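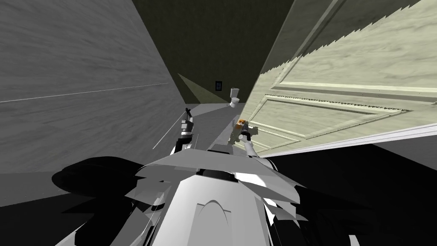
How long do you keep paying for a storage unit after the move is finished? I've settled on the end of February, and after that whatever is left in there gets sold or goes to the tip.

4 min read

21st July. Up early and drove out to the unit at Rosthorpe before the traffic. It's a 40 minute trip each way from the new place, which I didn't give much thought to when I signed. Snædís Damgaard was on the front desk and went through the account with me. The rate goes up by four dollars a week from next month. I asked whether paying for 52 weeks up front would bring it down and she said it would, a bit, but I don't want to be tied in that long.

The padlock was stiff again. I'd packed the unit badly, with the bookshelves across the front and everything I want behind them, so the first hour went on dragging furniture into the corridor.
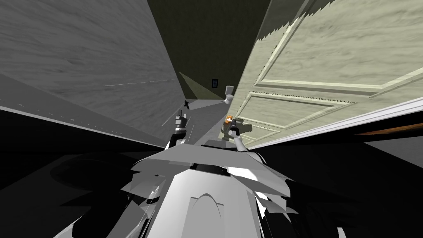 After that it went quicker. Found the winter doonas, the good saucepans and the box marked KITCHEN MISC, which was mostly extension leads. The grey armchair smells musty down one side. I'd wrapped it in plastic, and Snædís reckons a cotton sheet would have been better – plastic holds the damp in. I took the wrap off and left it standing on two pallets.
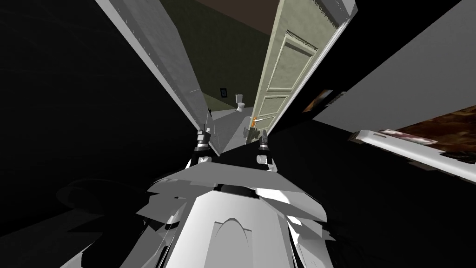
The doorway, from up close.

Rang Bech about insurance while I ate my sandwich in the car. The policy from the move only covered goods in transit, so nothing in the unit has been covered for months. They'll email a quote. I also tried Plotembridge, who have a smaller unit closer to home, but there's a waiting list and they want a bond.

Filled the car with what would fit and put the shelves back along the side wall this time, leaving a gap to walk down. Home by two. The saucepans are in the cupboard and the doonas are airing on the line.

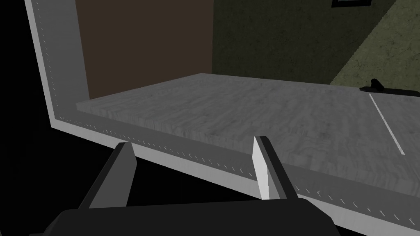 Gripper with its fingers open.

Still to do: get more tea chests, measure the spare room, and ring Livberg about collecting the old washing machine. I'll go back on the weekend if it's dry.

Recent entries
Keys handed back
What the removalists charged
Boxes, second attempt
The shed at the new place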